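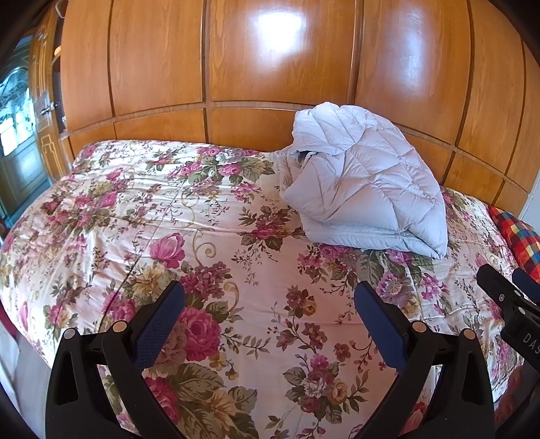

How to store a down duvet in a built-in wardrobe without flattening it

Bedding and Linens > Storage
Asked in September, 3 answers

I have one down duvet with diamond quilting, lavender-grey, currently folded on top of the quilted comforter on the bed. It needs to go into the wardrobe behind the bed. The wardrobe is a built-in, glossy wood panels. Usable depth inside is 20 inches. Folded in thirds and then in half, the duvet is 23 inches on the long side and the door will not close. I would like to avoid a vacuum bag. Is there a better fold, or is compression unavoidable?

Answer 1 (accepted)

Change the fold. Quarters lengthwise, then roll from the foot end. Stop every couple of turns and press the air out toward the open end. The roll goes in parallel to the doors, so wardrobe depth only has to match the diameter of the roll.

Put it in a cotton bag with a drawstring. Trandura sells one sized for a queen duvet, but an old duvet cover does the same job. Vacuum bags are acceptable for a move. For a whole season they crease the down clusters and loft comes back slowly.

Air it for 90 minutes before it goes in. Down stored damp will smell by spring.

Answer 2

i use the Flivutport vacuum bags, had them for years, no problem. duvet is flat for a day after and then its fine

Answer 3

Agree with the roll. Two additions.

Check the inside back panel if the wardrobe is on an exterior wall. Mine (a Brito, different maker, same kind of construction) had condensation behind the lower row. I leave a two-inch gap there now.

Also, keep the comforter out of the same bag. Cotton prints can transfer color onto a pale shell if either piece is damp.

Viewed 1,000 times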